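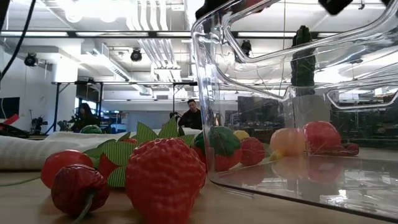 Artificial produce for the Trirmont display ships in two cartons, 80 pieces each. Wrap anything with a stem separately. The big red berry with the ridged skin goes in last — it takes more room than the tomato-like ones. The clear plastic container travels on its own.

> On the Jultstead list, in July, it was written:
> Do the leaves go in with the fruit, or flat?

Flat, on top. Carton limit at Binent is still 300 mm deep.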